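Support > Bench & Cell Safety > Tickets > 2212

Ticket 2212: cable routing and clamp rules at the handheld gripper tables, Naylor site
Opened by: Beryl Lambert
Assigned: Marjorie Bloxham
Status: closed, one item carried over
Priority: normal (was high)

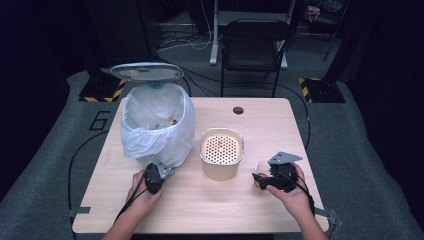

Problem as reported. Left gripper drops out mid task, comes back by itself, no fault code on the Ilter box. Three times in one shift, all at table 6. Operator restarts the task each time and the log shows it as a fresh run, so we lose the fault. Beryl wants to know (a) what's causing it and (b) which rule covers cables at a table where a person is holding the tool, as the cell standard only talks about fixed arms.

Short answer to (b), none does. Killon rule sheet section 4 says "cables secured at point of exit" and leaves it at that. Fine for an arm bolted to a plinth. No help when the tool is in somebody's hand and the cable goes wherever the elbow goes.

LOG

2018-11-13 MB
Checked left connector at the box. Seated, latch down. Wiggle test ok. Swapped left and right at the box end, fault stayed with the left gripper. So not the port.

MB
Swapped cable for a spare off the shelf. Ran 17 cycles of the bin task, lid open, item in, hands back. No dropout. Put old cable back, dropout on the fourth. Cable it is. Tagged it and binned it, then fished it out again becuase Beryl wants it for the meeting.

MB
Cut the jacket back at the tool end. Conductors broken right behind the strain relief. That's a bend problem, not a bad batch. There's no slack left at the wrist if you tie the cable too far back, every reach across the table pulls on the same 2 cm.

BL
Do we have to stop the other tables?

MB
No. Inspect at start of shift, run the cable through your fingers at the tool end, any soft spot or kink and it comes off. Tag it, don't tape it. Taped cables were the whole trouble back in March.

BL
What about loops on the floor. I got picked up on that in the walk-round and I don't agree with it.

MB
Loop is allowed on the side nobody walks. It has to lie flat and it can't cross the front of the operator's feet. If the operator stands, same rule, plus a cover wherever the path crosses a walkway. Pulling it tight to tidy it up is worse, that's how you get the break above.

INTERIM RULES, handheld tables (until Killon sheet is revised)

- Cables checked by hand before first run, both tools.
- Service loop at the forearm, enough for full reach to the far edge with no pull. Test it with the arm out straight, not at rest.
- Table clamps tight before hands go in. Clamp check goes on the same line of the sheet as the cable check.
- Hazard tape on stand bases. Replace when an edge lifts.
- Only task items on the table. Coffee goes elsewhere, yes even with a lid.
- Tool jaws open and empty before you put it down.
- Any dropout gets logged as a dropout, even if it recovers. Do not just restart. New code is 388, Lemus have added it to the drop-down.
- Two dropouts on one tool in a shift, tool comes off.

Carried over: strain relief part. Ilter only sell the short boot, Lemus reckon a longer one will fit. Waiting on a sample.

Closed MB. Reopen if 388 turns up at table 6 again.

COMMENTS (4)

dazza_k
Can 388 go on the paper sheet too, half of us don't have a login on the floor

M. Bloxham
Yes. New sheet is in the tray, chuck the old ones.

nightshift2
Does the arm out straight test count if you're short? my full reach is not Pete's full reach

B. Lambert
Do it with whoever is on the table that shift. Will add it to the wording.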